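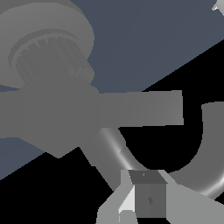 gearlash_tm
Posted in: Drives and Couplings
I'm trying to settle on a lubricant for a splined coupling between a gearmotor and a conveyor head shaft, and the two data sheets I have contradict each other. The coupling is an internal spline sleeve running on an external spline hub, crowned teeth, grease packed. What I mean by internal spline is the same general layout as the ridged ring inside the big gray cylinder in the render, with many fine teeth in a circle and a groove between them and the smooth outer lip. Mine is coarser than that. The coupling maker (Vaserby) calls for a lithium complex NLGI 1. The gearmotor supplier (Emen) says any splined connection on their output should get an anti-seize paste at assembly and nothing after. Speed is 91 rpm at the head shaft, start/stop duty, unheated building. The current set has over 4,000 hours on it and there is red-brown powder at the seal. Which one do I follow?

pitchline
Red-brown powder is fretting debris. Iron oxide. Your grease has left the contact or never reached it. Before choosing a product, find out which of those two happened.

At 91 rpm you get very little centrifugal help. In a high speed gear coupling the grease is thrown out to the tooth mesh and stays there, and the worry is the thickener separating from the oil. At your speed the grease sits wherever it was put. NLGI 1 is reasonable because it slumps back into the teeth. A stiff NLGI 2 will channel and leave the flanks dry.

Follow Vaserby. They made the coupling.

dn_hoekstra_fan
Disagree in part. The answer depends on whether the joint is fixed or working. The Emen instruction is almost certainly written for a fixed spline, such as a hollow shaft clamped against a shoulder. For that, paste is correct. There should be no designed sliding, you only want to be able to get it apart in six years.

A crowned tooth coupling is a working joint. Every revolution, each tooth rocks and slides by an amount set by the misalignment. Paste has a high solids content and very little mobile oil, so after the first few hundred hours the contact has whatever solids got trapped in it and no resupply.

So the two sheets don't contradict each other. They are talking about different joints.

gearlash_tm
That makes sense of the Emen sheet, thanks. There is also a fixed spline on the gearmotor side, where the coupling hub goes onto the output shaft. I had been treating both as one question.

Misalignment was set with a straightedge and feeler gauges at installation. I don't have the numbers.

pitchline
Then get the numbers. Dial indicators, rim and face. A straightedge tells you the hub rims are near each other and nothing else.

Kittipong Kongkaew
I look after 6 similar drives at a bulk handling site. Some experience that may or may not carry over.

We ran NLGI 1 with EP additives and relubricated at the interval in the manual. Three of the drives still produced red powder. The cause was the seal. The O-ring in the sleeve end had taken a set, base oil was weeping out during stops, and what remained in the teeth was mostly thickener. Changing the grease made no difference. Changing the O-ring did.

Check the inside of the guard below the coupling. An oil film there means a seal problem. If it's only powder, look at alignment or lack of grease.

One more point, on relubrication. With 2 plugs in the sleeve, remove both, put them horizontal, and pump in one until clean grease comes out the other. If you leave the second plug in, you will push grease past the seal and may roll it.

hobbed_not_shaped
I would skip all of this and fit an elastomer element coupling. At 91 rpm with start/stop duty you will spend more on grease and downtime than the coupling is worth. Hoxha does a jaw type in that torque range with a split hub.

dn_hoekstra_fan
You don't know the torque range. It hasn't been posted.

hobbed_not_shaped
Conveyor head shaft at 91 rpm off a gearmotor. I can guess within a frame size.

dn_hoekstra_fan
Guessing a frame size is how elastomers end up shredded on the first loaded start. Start/stop with a full belt is exactly the case where you want steel teeth or a grid. Also, the jaw type takes up more diameter for the same torque, and the guard may not allow it.

pitchline
Agreed with the above. There is nothing wrong with a gear coupling here if it is sealed and aligned. I have opened them after long service with the flank finish still visible.

hobbed_not_shaped
And I have opened them with the teeth worn to points. Depends who greases it.

gearlash_tm
Guard clearance is tight, so the element coupling is out for now. Update from this afternoon: guard is off, and there is a clear oil film on the inside below the sleeve, along with the powder — so probably the seal, as Kittipong described. Face reading was also worse than the limit on the Vaserby sheet. I'll correct both.

Is there any objection to the Plorkeck grease in NLGI 1? It's what stores carries. Calcium sulfonate thickener. The old fill is lithium complex.

Kittipong Kongkaew
Compatibility between those two varies by product, so ask for the test result for that pair. If you have the sleeve back anyway, wash everything out with solvent, dry it, and the question goes away. Pack the teeth by hand before closing. Don't rely on the gun for the first fill.

pitchline
Measure tooth wear while it is open. If there is a step you can catch with a fingernail, replace hub and sleeve as a pair. A new sleeve on a stepped hub will wear to match it.

gearlash_tm
Will do. Parts are due in September if they're needed. I'll post the backlash figure once the sleeve is back and cleaned.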